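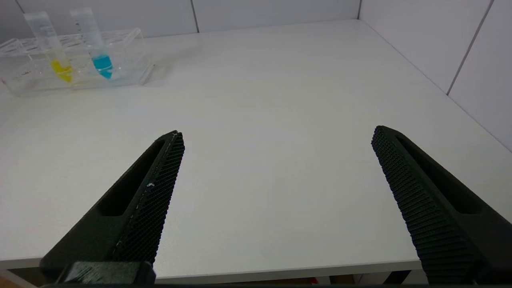
Informe de avance al Programa Ciltow de Apoyo a Talleres Compartidos

Proyecto: Manipulación de tubos de ensayo con pinza de dos dedos
Entidad beneficiaria: Taller Trollilgate
Responsable del proyecto: Hanan Rizk
Periodo cubierto: segundo tramo de la ayuda, hasta julio

1. Objeto del informe

El presente informe da cuenta del estado de ejecución del proyecto financiado por el Programa Ciltow, conforme a lo establecido en el convenio de concesión. Recoge las actividades realizadas durante el segundo tramo, el gasto imputado, las desviaciones respecto del plan aprobado y la propuesta de trabajo para el tramo final.

El proyecto tiene por finalidad construir en el taller un puesto de manipulación de bajo coste, capaz de tomar tubos cónicos de una gradilla, trasladarlos y devolverlos a su posición. El diseño completo se publicará en abierto para su uso por otros talleres y centros de formación profesional.

2. Actividades realizadas

2.1. Montaje del puesto. Se ha completado la instalación del puesto de trabajo, con mesa y paramentos blancos. La elección de superficies claras respondió a una recomendación del informe anterior, en el que se señalaba la dificultad de distinguir los bordes del material transparente sobre el tablero oscuro utilizado en el primer tramo. Los trabajos fueron dirigidos por Rachid Tahiri.

2.2. Pinza. La versión actual de los dedos, denominada internamente Kinoshita, sustituye a los dedos lisos presentados en la solicitud. Los dedos son negros, llevan un rebaje alargado en el costado y disponen de una almohadilla con relieve en la cara interior. Se fabricaron tres juegos completos, de los cuales uno está montado y dos se conservan como repuesto. El primer juego se descartó por una desviación en el alojamiento de los tornillos, corregida después en los planos.

2.3. Visión. La cámara situada junto a la pinza se emplea para localizar la gradilla y estimar la posición de cada tubo. Las pruebas se realizan con líquidos coloreados, amarillo en un tubo y azul turquesa en el otro, con objeto de que el programa asocie cada recipiente a una orden distinta. La detección del color se considera resuelta para las condiciones de iluminación del taller. La localización de la gradilla transparente continúa presentando errores cuando la cámara se encuentra en movimiento, asunto que se trata en el apartado 4.
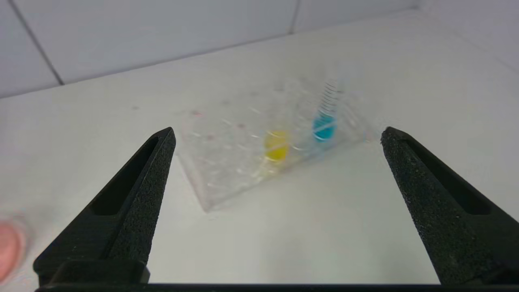

Figura 2. Gradilla transparente y tubos con líquido amarillo y azul turquesa, vistos entre los dedos de la pinza.

2.4. Programa de control. Karim Aoun ha reescrito el módulo de trayectorias, que ahora permite definir una altura de aproximación independiente para cada posición de la gradilla. Se ha incorporado asimismo una parada automática cuando la corriente de los motores supera el umbral fijado. El registro de ensayos contiene 1.359 intentos de agarre, todos ellos con indicación de la versión del programa y del juego de dedos utilizado.

2.5. Formación. Las sesiones abiertas a los socios del taller se han celebrado los sábados por la mañana, con una asistencia acumulada de 32 personas. Mackenzie MacPherson ha elaborado el cuaderno de prácticas, que se encuentra en revisión lingüística. El contenido comprende el montaje de la pinza, la calibración de la cámara y las normas de uso del puesto.

3. Ejecución económica

El gasto imputado a este tramo asciende a más de 3.000 euros. La partida principal corresponde a motores y reductoras, seguida del material de impresión y del cableado. No se han efectuado contrataciones externas. Los justificantes se remiten por separado, ordenados según la numeración del presupuesto aprobado.

Se solicita autorización para trasladar a la partida de electrónica el remanente de la partida de mobiliario. El importe se destinaría a una segunda cámara y a su soporte. El cambio no altera la cuantía total de la ayuda.

4. Incidencias y desviaciones

La entrega de las reductoras por parte del proveedor, Skemex, se produjo con retraso y obligó a posponer los ensayos de repetibilidad. El equipo dedicó ese intervalo a la redacción de la documentación técnica, de modo que dicha tarea se encuentra adelantada respecto del calendario.

La segunda incidencia afecta a la percepción del material transparente. Con el brazo en movimiento, las imágenes pierden nitidez y los orificios de la gradilla dejan de servir como referencia fiable. Se han ensayado dos medidas: reducir la velocidad en la última fase de aproximación y detener el brazo antes de cada captura. La segunda ofrece mejores resultados, pero alarga el ciclo. Wissam Nasrallah estudia la posibilidad de acortar el tiempo de exposición, lo que exigiría reforzar la iluminación sobre la mesa.

Queda pendiente, por último, la medición del desgaste de las almohadillas. El protocolo está redactado y su aplicación se ha trasladado al tramo final.

5. Plan de trabajo para el tramo final

El tramo final tendrá una duración de 8 semanas y comprenderá las actuaciones siguientes:

- Ensayos de repetibilidad con tubos a distintos niveles de llenado.
- Instalación de la segunda cámara, condicionada a la autorización solicitada en el apartado 3.
- Medición del desgaste de las almohadillas conforme al protocolo.
- Publicación de planos, listas de materiales y código.
- Sesión de presentación para los talleres adheridos al programa.

La persona de contacto para cualquier aclaración técnica es Rachid Tahiri. Las cuestiones relativas a la justificación económica deberán dirigirse a Hanan Rizk, a través de la secretaría del Taller Trollilgate.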